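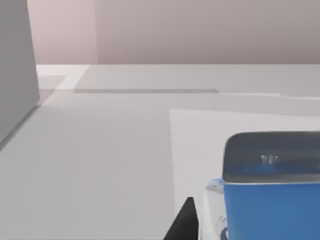 Tenemel folding desk, the gray one – had it since June so figured I'd finally write something.

Assembly was quick. 14 bolts, 2 spare, one Allen key that's junk, use your own. Instructions are teh usual tiny drawings. Legs go on first, ignore step 3.

Good: doesn't wobble, even with my old Baumgart printer chugging away on one end. Folds flat enough to go behind the couch. Height is fine for me, my knees clear the crossbar with the Gondik chair all the way up.

Not so good: the hinge pinches. Got me twice. Feet slide on hard floors, bought felt pads. Cable slot is too small for a laptop plug – you have to feed the other end thru first, annoying every single time. Coffee rings wipe off, ballpoint doesn't.

Delivery from the Dollemberg warehouse took 13 days, they said a week. Box was beat up but nothing missing.

Would I buy again? Probably, on sale. Not at full price. Four stars, loses one for the hinge.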